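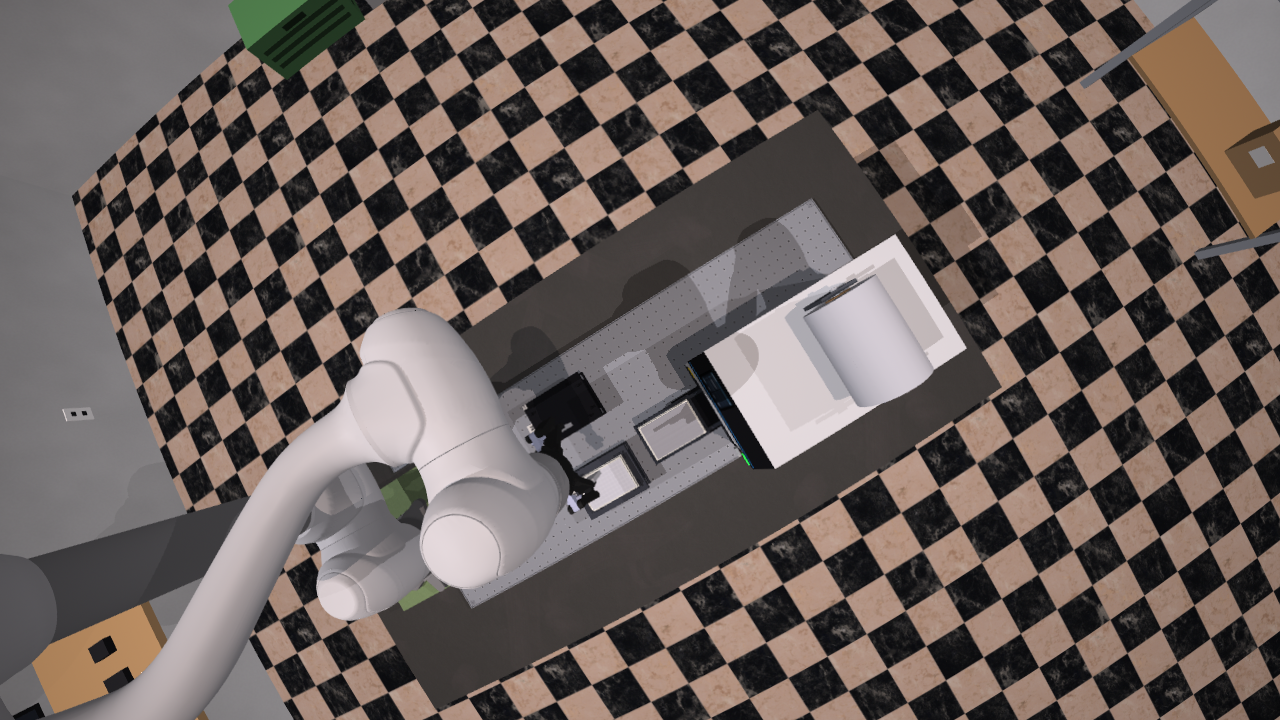 Overhead check in the simulator, with the gripper at the lower tray.

Step 4: Set the tray pick points

By now the bench model should load with the arm on its riser block and the plate fixed to the tabletop. Save a copy before you change anything.

1. Open the cell file and set the plate corner as the origin. Every pick point is measured from there. Mine is the corner nearest the arm.

2. Jog the arm by hand until the fingertips are over the tray. Stop 185 mm above it and save the pose as "approach".

3. Lower straight down at slow speed. Save the second pose when the fingers are level with the rim — don't let them touch the tray floor. Name it "pick".

4. Switch to a side view and look under the wrist. From overhead you can't see beneath the wrist, and I missed a collision on my first try.

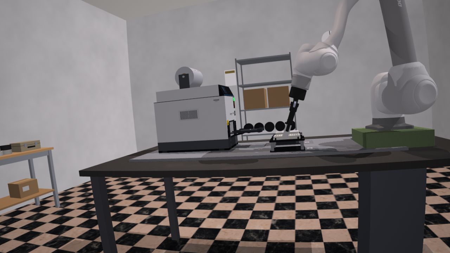
Side view of the same bench, gripper down at the tray and the machine on the left.

5. Run approach, pick, approach at 10 percent speed. If the wrist swings toward the machine, add a waypoint on the arm side of the tray.

6. Loop it 1000 times overnight with collision logging on. Thanakorn Mahawong's version of the script writes one line per fault, so an empty log is a pass.

Copy both poses to the Nikik controller file when the log is clean. Step 5 covers cutting the real plate.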